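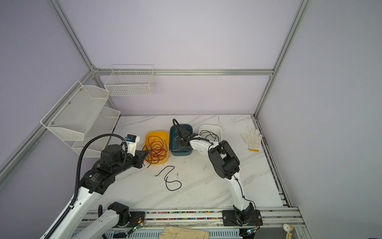 **Plurkthorpe remonte sur scène, avec ses onze mots**

16 novembre 2021. Le groupe Plurkthorpe rejouera en avril à la salle Droltach, devant 400 personnes au plus, et l'on y entendra forcément « Rastogi », ce single dont le texte complet tient en 11 mots. Le dernier est « encore ». Il revient 125 fois.

La chanteuse, Wilma Purves, assume. « J'avais écrit un deuxième couplet, il était moins bon que le silence », explique-t-elle, avant de préciser que le silence n'a pas été retenu non plus. 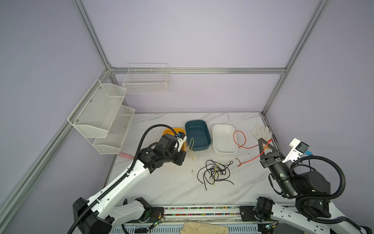
Une pétition en ligne réclame tout de même un pont, ou à défaut un solo. Elle a réuni 1 322 signatures, soit plus que les ventes du dernier album, *Pledthorpe*. Le batteur, Woo-jin Ha, a signé. Il dit l'avoir fait par solidarité avec ses poignets.

Le groupe promet pour Droltach une version « retravaillée » du morceau. D'après l'entourage de la chanteuse, elle durera deux minutes de plus, sans changement de texte. Les billets sont en vente au guichet de la salle, bouchons d'oreilles compris.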